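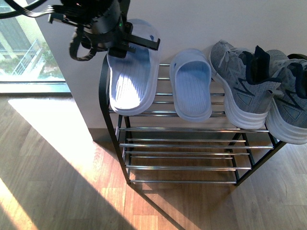 What share of households ask people to take off outdoor shoes at the door?
In our sample it was 428 of 557 households, leaving 129 with no rule of any kind.

Indoor Footwear Rules and Floor Cleaning Time in Rental Housing
Divina Soriano, section 2
Advisor: Rodrigues

1. Background

The project began as a cleaning-cost question. Leases at the Woltent and Drukum buildings charge tenants for floor wear at move-out, and the charge is the same whether or not shoes are worn indoors. We wanted to know if a shoes-off rule goes along with less time spent cleaning. Carpeted units were left out.

2. Method

A paper form was placed in mailboxes at both buildings and at the Berar townhouses in October. It asked for floor type, number of residents, pets, the rule on outdoor shoes, what is worn inside instead, and minutes spent sweeping or mopping in the past week. We mailed 3188 forms and received 557 that could be used, a return rate of 17.5 percent. Forms with a blank in the cleaning column were dropped before the count.

Cleaning time was compared by median. The mean was pulled up by a small group of very high entries, most of them from homes with dogs. 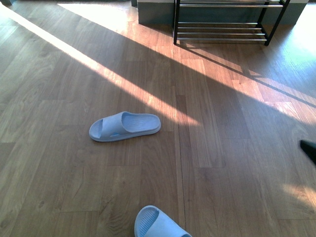

Does the type of indoor shoe make a difference to cleaning time?
We found no clear difference between slides, cloth slippers and socks once pets were taken into account.

3. Results

Homes with a rule reported a lower median cleaning time than homes without one. The gap was widest in ground-floor units with direct outside entry and almost disappeared above the third floor, where residents cross a long carpeted hallway first. Slides were the most common indoor shoe at Berar. At Drukum it was socks.

Many respondents keep one pair for the balcony and the kitchen. The form had a single box for indoor footwear — a design mistake — so these pairs were coded as indoor shoes even though they go outside.

4. Limits

Cleaning minutes are self-reported. People who care about floors may be more likely to set a rule and also more likely to return a form, and our data cannot separate the two. We did not measure dirt or scratches directly.

5. Next steps

The form will be revised to split balcony shoes from indoor shoes. A tape-lift test of entry floors at Woltent is planned, pending permission from the building office.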